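The Second Gripper

The first one had taken Esi Osei most of April. The second took her nine evenings, and she thought that was fair, because by then she had made all the mistakes.

She had a bench upstairs at Brostdale, the shared workshop over the old Mokness showroom. The rent was low if you swept. Jussara Lacerda had the next bench and built clocks. She lent out her calipers and wanted them back the same day.

The plan was simple to write down. Two grippers you could carry by hand, one for each side of a job, with a camera on each. You folded towels with them. Later, an arm at home would copy what you had done and fold the towels itself. Esi's mother had bad wrists and ran a guest house with 20 beds. Nothing more had gone into the plan than that.

"How many folds does it need?" Jussara asked.

"Rezaul says 400 to start."

Rezaul Bandara had written the software and never sewn a button. He kept the count in a file called plurkitz, after a cat. By the end of the first week the file said 1553, and the arm still picked up a towel by the middle and held it there like a wet letter.

"It's the fingers," Esi said. "They slip."

"It's the data," Rezaul said.

They argued until seven and then ate noodles on the stairs. Malsha Amarasinghe came up for her bicycle pump and listened to both of them. She asked if either one had tried it with a towel that had been washed. They had not. Every towel they owned was new and still had the shine on it.

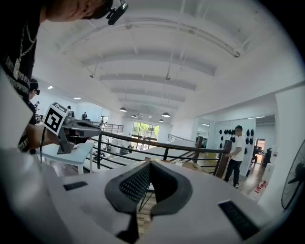

Esi went home and took eleven old towels out of her mother's closet. Her mother, Shahnaz Talukder, stood in the hall and watched her do it.

"Those are going to the dog shelter," she said.

"They can go in May."

"Will it do fitted sheets?"

"No," Esi said. "Nothing does fitted sheets."

The old towels were thin at the corners and gave under the fingers. Esi and Rezaul took turns until their thumbs hurt. They stopped when the file said 3597, at a quarter to ten at night, and Rezaul started the training and put his coat on.

"You're not staying?" she asked.

"It takes until morning."

She stayed anyway - she swept her part of the floor, then Jussara's. She returned the calipers. Then she sat down with a towel on her knees and folded it with her hands, in half and in half again, slowly, to see where she took hold of it first.

More stories
The Clock on Biswas Street
Nine Jars
A Ladder for Malsha
What the Tide Table Said
Rain at the Depot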